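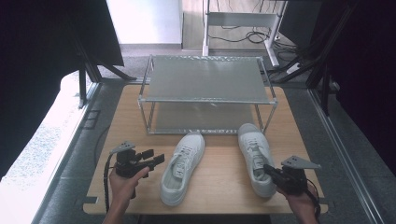 White canvas-style shoes, two-tier rack, and the table they were supposed to stay off.

My mother held that new shoes on a table brought bad luck. These aren't new, so I think I'm covered, though she'd have found a clause.

I have been trying to sort out the shoes for most of March. It began when I went over on a walking boot on my way to answer the door, and arrived in front of the delivery driver on one knee, as if proposing. He was holding a parcel. The parcel was more shoes. I signed for them down there and had a think about how I was living.

The hall in our house is 154 centimetres long from the doormat to the bottom stair, and a fair bit of that belongs to the door when it opens. For years the system was a heap. You came in, you trod on the heels of whatever you had on and you added it to the heap. On the way out you dug. I've gone to work in one navy shoe and one black one, and it was four in the afternoon before I looked down.

So, racks. I have views on racks now, which is a sad thing to find out about yourself in middle age. The first was a tall one from Gadton with seven shelves and thirteen bolts (one spare, they said, and I've worried about it ever since). It stood up beautifully until it had shoes on it. Then it leaned towards the stairs with an air of wanting to tell them something. I took it back. The second was a wooden bench affair with a lid, and you had to take everything off the lid to get at the shoes, and there was always something on the lid, usually me.

What I've ended up wanting is something low. Two tiers, thin metal, a shelf on top and a shelf just off the ground. The frosted grey sort of panel is what won me over. Slatted racks are fine for boots, but a flat canvas shoe will find the gap between two bars and sit with its toe through it, and a small heel goes straight down like a dropped fork. A solid shelf also keeps the mud on the floor above. With the slatted sort, whatever the top shoe has been through, the bottom shoe hears all about it.

The drawback is that a solid shelf holds on to its dirt and you have to be the one to do something. I go over mine with a damp cloth when I remember. I don't often remember.

Then the question of which way they face. The Brandão catalogue, which I've read more closely than some novels, shows every shoe toe outwards, like guests at a wedding. I tried it for a week. You have to turn round and reverse them in, and you can't do that with shopping. Toes to the back is how they go on if you're a normal person bending over in a coat, and you can grab them by the heel on the way out. I'm told it looks untidy from the front. It's a shoe rack. It was never going to be the view.

White canvas, though. I don't know why I keep buying it. I had one good pair, low ones, and I wore them to the garden centre at Jirngate on a day when the car park was mostly pond. I've since tried washing powder, bicarb, an old toothbrush and a tube of something called Utau that promised a like-new finish in twenty minutes. Forty minutes later I had a finish like weak tea. "Off-white" is a perfectly respectable colour and I'm going to start saying I chose it.

A few things I've settled on, for anyone else with a hall like a corridor on a submarine:

Two pairs each downstairs, and the rest go up to the bedroom. This is a rule in the sense that speed limits are a rule.

Laces tucked inside the shoe before it goes on the shelf. Otherwise they hang down over the tier below and you pull out one shoe and get three.

Wellies don't go on a rack at all. They've got their own tray by the back door – they fall over in it, but they fall over together.

Slippers are still under discussion. I say they're footwear and count towards your two. The rest of the household says they're clothing. At the moment there are four slippers on the bottom stair, and I stepped over them this morning with a full cup of tea.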